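Aiman Sinaga has been grading returned soft furnishings at the Tallville sorting room for two years, and he begins with the light. "A gray fleece tells you very little under a ceiling lamp," he says. "You tilt it, and the pile shows where it has been rubbed."

The room handles cushions, throws and padded covers. Each piece is checked by hand along the seams, brushed in one direction and folded with the worn side in. Sinaga keeps the stack below 44 centimeters. "Above that the bottom layer takes a crease, and plush holds a crease for days."

Washing follows a fixed sheet: 27 minutes on the gentle program, no softener, air drying on racks. Softener coats the fibers – the pile then mats in patches and has to be brushed again.

He is less strict about color. Grays from different batches rarely match, and he sorts them by surface first. "Felt goes with felt. Fleece goes with fleece. Shade is the last thing I look at." 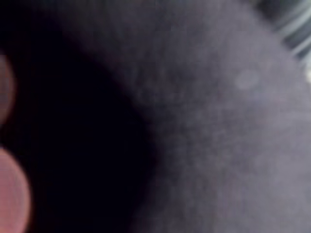 Storage is the part he would change. The shelves were bought for boxes, and a rounded, padded item leaves dead space behind it. Sinaga has asked for deeper bins, the Lastetti type, to be fitted in September. "Soft goods need room at the back," he says. "Press them in and you will be brushing them again next week."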